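# Holiday lunches in Bemgate to run until the end of August

The free lunch scheme for primary school children in Bemgate will carry on for the whole of the summer break, the town council said this week. It had been due to stop at the halfway point when the first round of money ran out.

Lunches are served from noon until 1.30pm at the Hennessy Hall on Mill Road. The scheme is open to any child of primary age who lives in the town, and parents do not have to show that they receive benefits. On its busiest day so far it fed 240 children.

Bello Mohammed, who runs the kitchen, said the decision had come with four days to spare.

"I had already told the bakery we'd be stopping," he said. "I rang them back the same afternoon and they said they hadn't got round to changing the order anyway."

The council has put in a further £1000 and the catering firm Vinow has agreed to supply vegetables, bread and pasta at cost until schools go back. Tinned goods and sauces come from the collection point inside the library. Mr Mohammed said the shelves were well stocked with beans and soup but that squash, cooking oil and ketchup went quickly, and he would be glad of more.

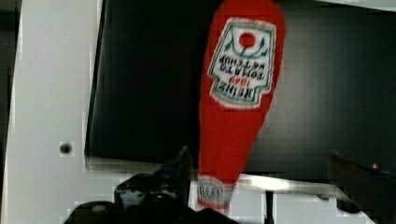
## What is on the menu

The kitchen serves one hot dish and one cold dish each day, with fruit afterwards. Jacket potatoes and pasta bake have been the most popular. A fish dish was tried in the first week and dropped. Halal and vegetarian meals are cooked every day and do not need to be booked.

A total of 2,637 meals had been served when the figures were last put before the council. That is more than the scheme managed in the whole of last summer, when it ran on three days a week and closed early because of a fault with the hall's boiler.

Parents who stay with their children can buy a lunch for £2. Several have asked whether younger brothers and sisters may eat as well. The answer is yes, as long as an adult sits with them - the hall has six high chairs, kept in the cupboard by the side door.

There is also a play corner for under-fives at the far end, away from the serving hatch. It has books, a mat and a toy kitchen, and it stays open for an hour after lunch ends. Toys in good condition can be handed in at the hall office. Soft toys cannot be taken. 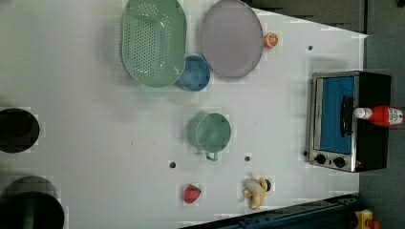

*Play food and toy kitchenware, including an orange slice and a strawberry.*

## Cookery sessions

From next week the hall will also hold short cookery sessions for children aged seven and over, with places for 93 children across the rest of the month. They will learn to make a wrap, a fruit salad and a simple tomato sauce. Sessions start at 2.30pm and last an hour.

Places are free but must be booked at the hall office or by telephone. Children should bring an apron or an old shirt, and long hair should be tied back. Anyone with a food allergy must say so when booking, as it will not be possible to change ingredients on the day.

The sessions will be taught by Jae-in Byun, a former school cook who moved to Bemgate last year. She ran a similar course in Flustusow, which is starting its own lunch scheme this month. 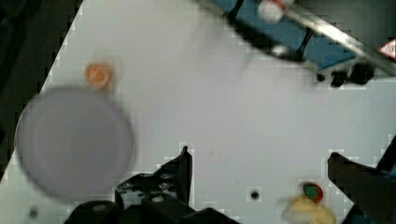 **FLUSTUSOW, August** - The lunch scheme here opens at the Methodist church rooms next week and has been modelled closely on the one in Bemgate. It will serve lunch on four days out of five, as the rooms are already let to a dance class on the other.

Mrs Byun has been helping to plan the menus. She said the two towns would share a delivery from Vinow, which saves on van costs, and would pass on anything left over.

"If one place has too many carrots, the other will have carrots," she said. "Children will eat a raw carrot when they won't touch a cooked one, so we don't lose much."

Some residents of Chapel Street have raised the question of parking. The church has asked parents to use the car park behind the swimming pool, which is free until 3pm during the holidays, and to keep the turning space clear for the delivery van. The bus from the estate stops outside at 11.48am.

Flustusow will not run cookery sessions this summer. The kitchen passed its hygiene inspection but is too small for a class, and the main room has no sink. Mrs Byun would like to offer something at the October half-term if another room can be found, and has written to two of the schools.

There will be a play table at Flustusow too, with toys lent by the Bemgate hall. Parents are asked to stay with children under five while they use it.
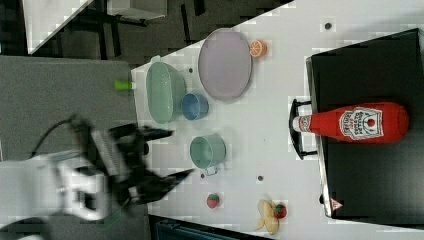

*A plate, a small cup and half an orange on the table.*

Both schemes need people who can wash up between 1pm and 2.30pm. No checks are needed for kitchen work, but helpers must be 16 or over and wear flat, closed shoes. Names can be left at the Hennessy Hall office, which is open from 9am, or with the church rooms in Flustusow.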